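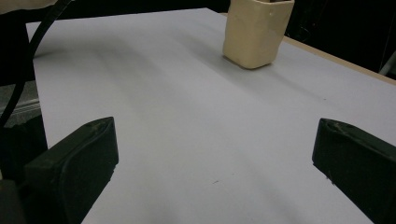 3 min read

Home Papers Methods Data Contact

Oct 24, 2026
Natália Seixas

4.2 Putting one thing into another

The Gelville chore list contains 13 household tasks, ranked by how embarrassed an adult would be to fail them. Returning a utensil to its container sits near the bottom, just above closing a drawer. It has a container, a table and a goal that can be stated in one breath, and we expected to dispose of it in an afternoon. It took most of August.

We collected 1209 demonstrations with hand-held grippers and kept 883 for training. The rest were thrown out for dropped objects, lost tracking, or operators who stopped to scratch their noses with the equipment. A policy trained on the remainder was then compared with the older Cludside controller, which plans every motion in advance and is very sure of itself. Both did well at approaching the container. A large pale tabletop is a forgiving place to approach things, and we suspect that many optimistic claims about domestic robots are claims about approaching.

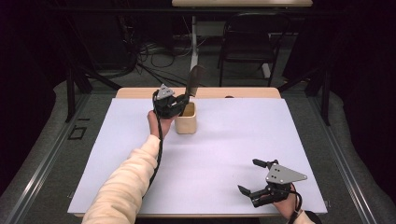
Insertion is where the two methods part company. The planner treats the opening as a known hole in a known place, and if the container has been nudged it proceeds with great dignity to the old address. The learned policy corrects itself, sometimes more than once, and sometimes after it was already right. Human operators make the problem look smaller than it is. In Figure 3 the left gripper holds a flat, blade-shaped object upright at the mouth of the wooden cup while the right one waits well away from it with its fingers open. That pose asks for a firm grip, a sensible tilt and a second hand with the manners to keep clear - the policy found the manners hardest to learn, and kept sending its idle arm over to help.

We followed Kılıçarslan scoring, under which a trial counts only if the container is still standing at the end. We had first thought this clause fussy. Results for the Gakelitz kitchen set, where the openings are narrower and the handles heavier, are given in the next section.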